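4.2 Borders on shared work surfaces

We came to the question of borders almost by accident, and it has become our favorite part of the study. At Femwood, the first of our two sites, people share tables across shifts and leave half-finished jobs for whoever comes in next. We expected our interviews to be full of talk about storage, because that was what our questions were about. Instead, people kept returning to lines: painted lines, strips of tape, the edge of a mat, even a ruler left lying across a bench. Of the 13 people interviewed, 10 brought up a line of some kind before we had asked about one.

What delighted us was how much meaning a plain strip can carry. One participant told us that the left half of a table meant "still thinking" and the right half meant "go ahead and take it." Nothing written on the table said so. Newcomers picked up the rule by watching, usually within a few shifts, and several of them could not remember ever having been told. At Quinlan, the second site, the same kind of line meant something else entirely: it separated the morning group's work from the evening group's, and it was moved every March when the teams were reshuffled.

We coded 101 short diary entries for any mention of a border being crossed, moved or ignored. Crossing was common, and it bothered people much less than we had guessed. Moving a line without saying anything bothered them a great deal! One entry describes a whole afternoon of polite irritation over a strip that had shifted by a hand's width. These diaries are a rich source and we have only begun to work through them.

Materials matter here too. Paint seems to be read as a decision made by the building, while tape is read as a decision made by a colleague, and so it is open to discussion. A divided tabletop of the taped kind appears in Figure 4. We return to the difference between the two in Section 5, where the diary entries are compared by site.

Figure 4. Steel tabletop with a yellow tape border divided into left and right compartments; a white plastic shell rests in the left one.
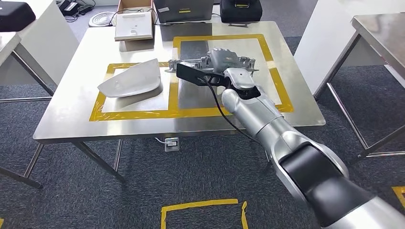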